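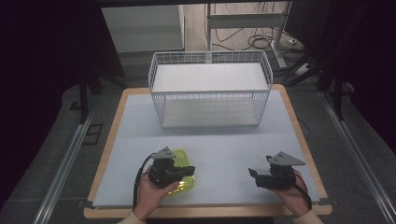
Comparing Two Finger Surfaces on Hand-Held Grippers

August 29, 2020
Posted by the Clestik bench team
15 comments
1,218 shares

This tutorial covers how to compare finger surfaces on a pair of hand-held grippers before you commit to one for a long recording run. We use the method at Clestik whenever we change tape, pads or finger shape. It takes an afternoon and needs no special equipment beyond the grippers and a few household items.

The grippers in our test are Sedar hand-helds, one for each hand, with a camera on each. Recording runs through Ilie, our own logging script. Any logger that saves video and jaw width with a shared clock will do.

What you need

Two matched grippers
Fingers or pads in each surface you want to compare
Cloth tape and a sharp knife
One light plastic food container with a snap-on lid
A wire basket or small rack
A table with a plain top
A notebook

Step 1. Set up the table

Put the basket toward the back and leave the front of the table clear. You want enough open space to bring both grippers together in front of you without hitting the basket. Route the cables so they leave away from the work area. A cable that drags on the table will pull on your wrist and make one gripper feel worse than the other.

Wear the same kind of sleeve for every session. Loose cuffs catch on the linkage.

Step 2. Check the grippers before you change anything

Open and close each one slowly with nothing in the jaws. Feel for rough spots. Check that the bushings at the link joints are seated and that no finger screw has backed out. Then close the jaws all the way and look at the line where the two fingers meet. If there is a gap at the top and contact at the bottom, loosen the finger screws, square the fingers up against each other, and tighten again.

Write down the closed reading from the logger. You will compare it with the reading after taping, and the difference tells you how much thickness the tape added.

Step 3. Tape the fingers

Wipe the inner faces with alcohol and let them dry. Cut the tape a little longer than the finger, start at the tip, and press down toward the base. Go over it with the back of a spoon.

Two layers is our usual number. More than that and the tape starts to creep. Flat tape gives the most repeatable grip, but wrinkled tape is common in daily use and worth testing too. Folds make ridges, and ridges can hold a thin rim better than a smooth face does. They also wear down at different speeds on the left and right fingers.
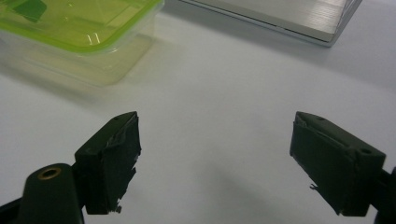 Trim loose ends if they reach past the tip of the finger. A short tail lower down will not touch most objects, but it can show up in the camera view, and it will keep peeling if you leave it. When the tape has frayed back to bare plastic anywhere on the contact area, replace it on both fingers at once.

Take a new closed reading. Ours usually changes enough that we have to reset the zero in Ilie.

Step 4. Run the lid test

Place the closed container in front of you. Hold it with one gripper and lift the lid with the other. Set the lid down, pick it up, and put it back on. Do this 15 times with each surface. Note every slip and every regrip.

Lids are a good first test because the edge is thin and the plastic is slick. Bare fingers tend to slide along the rim when you pull up. With tape, watch for the opposite problem, where the lid stays stuck to one finger after you open the jaws.

Step 5. Run the tilt test

Take the container without its lid and pinch one wall near a corner. Tip it toward you, then level it and put it down. The box will try to swing around the pinch point. A good surface slows the swing without you having to squeeze harder.

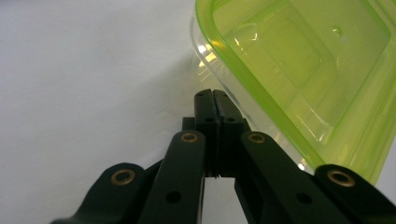
Do the tilt test with each hand. Most people are steadier on one side, and if you only test that side you will rate the surface too high. Switch hands every 5 tries so that tired fingers don't spoil the second half.

Step 6. Run the basket test

Move the container from the table into the basket and back out. The grid wires are close to your jaws on the way in, so this shows how much clearance you lost to the tape. If a finger snags, note which one.

Step 7. Compare

Put slips, regrips and snags in three columns for each surface. Then watch the video, because the notebook misses small slides. In our last round the taped fingers slipped less on the lid and the bare ones were better in the basket. We went with tape for kitchen items and kept a bare pair on the shelf.

We also tried Lusivus pads, the molded kind. They held as well as flat tape but needed longer screws than the Sedar fingers take. We plan to repeat the test in December with the new screw set.

2,222 views
Share this page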